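Come Try the Robot: Participants Wanted for the Heinonen Open Day
3 min read
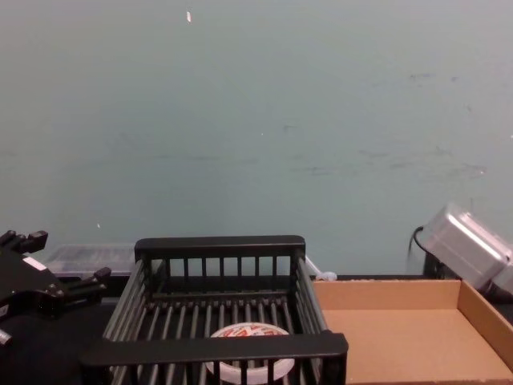 Dish rack and cardboard tray on the robot's table at Heinonen.

We at Boleck are opening up our workshop in the Heinonen building on 12 August 2023, and we would love to have some company! We're looking for 100 people from the neighborhood, ages 9 and up, to come by, watch a short demonstration and then (if you feel like it) have a turn guiding the gripper yourself. The tasks are everyday kitchen and packing chores, the sort of thing you've done at home more times than you'd care to remember.

You don't need any experience, and please don't worry about being "good" at it. Plan on roughly 215 minutes for the whole visit, including coffee and a good long chat with the team. Kids under 16 should bring a grown-up along.

To sign up, stop by the front desk at Demora, or call extension 776 and tell us how many are coming. Please wear closed shoes and tie back long hair.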